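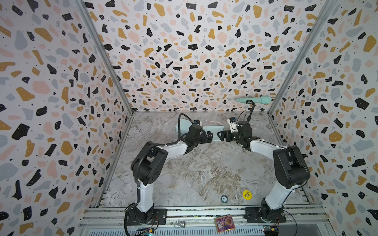
What does a town get when it pays to put a working kitchen inside a community center? In Erkmont, it got a place where people who had trouble finding jobs could learn one, and where their neighbors could eat lunch.

October 17, 2024 | Community

The Domus Center opened its training kitchen in April with 13 trainees, all of them adults with disabilities. Most had never held a paid job. They work in pairs alongside a cook, four mornings a week, and by noon there is soup, bread and one hot dish on the counter.

The money came from the Athumani Fund, a family foundation that had supported the center's summer camps for years. The family first asked about paying for a van. Staff told them the old van still ran and the old stove did not.

Getting the room ready took longer than planned. The gas line had to be moved, and the first set of counters was too high for anyone in a wheelchair. The replacements can be raised and lowered with a hand crank. Recipe cards are printed in large type, with one step to a card. 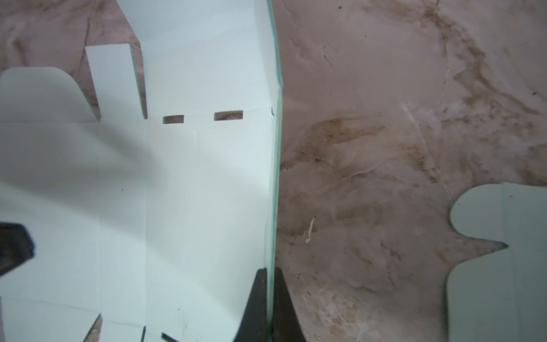

Lunch for the Neighborhood

The kitchen now serves 600 meals a month. Most go to people who walk in from the street, and the rest are delivered to older residents of Ikham, the village across the river. Diners pay what they can. A locked box stands by the door, and the bread usually sells out first.

Trainees stay for 23 weeks. At the end they receive a food handling certificate and help with applications. Two have already been hired by the hospital cafeteria, and one has gone to a bakery in Ikham.
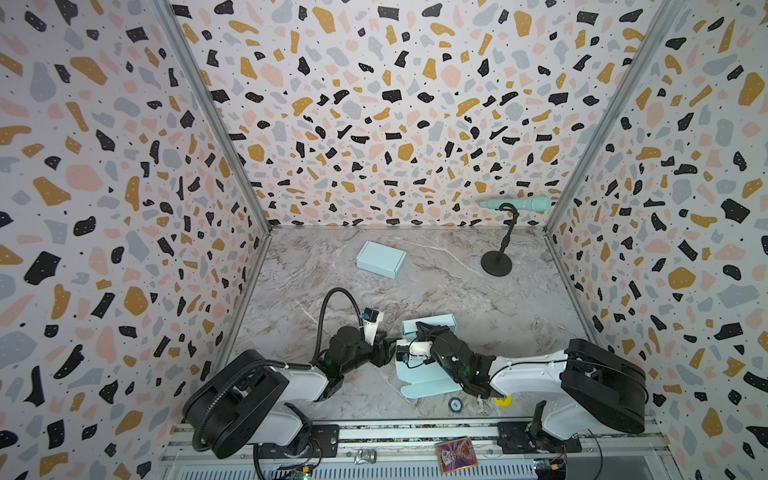
One of the trainees said that the mornings go by fast and that the hardest part was learning to trust the bread timer. She wants to move on to pastry, and has asked whether the center would let her stay for a second term.

The next group starts after the winter break. Applications are kept at the front desk.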